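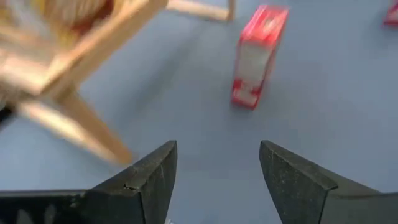
Light wood frame on a blue-gray surface.

Plivmont Introduces Slatted Pantry Rack for Dry Goods

LILAU, Thursday, January 31, 2019. Plivmont today announced the Londament, a freestanding wooden rack for boxed dry goods. The product is intended for countertops, deep pantry shelves and small store displays.

The Londament has one slatted shelf on four legs, with crossbars joining the legs near the bottom. Boxes stand upright on the shelf, and the space underneath takes a second row directly on the counter. The slats let light through to the lower level, so the front panels there stay readable. 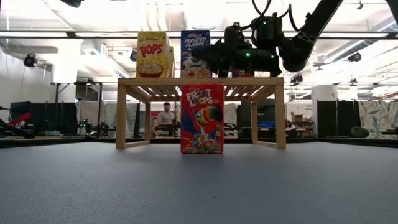 Cereal is the main use the rack was dimensioned for. Kellogg's Pops and Frosted Flakes fit on the shelf face forward, and a box of Froot Loops stands upright below it between the front legs. Tall boxes should be loaded from the front. The lower level can be filled or emptied without clearing the shelf.

The rack is 46 centimeters wide and ships flat with 18 screws and a hex key. Assembly instructions are printed on the inside of the carton. The wood is untreated and should be wiped with a dry cloth.

A first run of 2380 units will be distributed by Farouk, with 600 reserved for retail fixtures. Shipments to stores begin in June. Trade orders are accepted through the Plivmont sales office in Lilau.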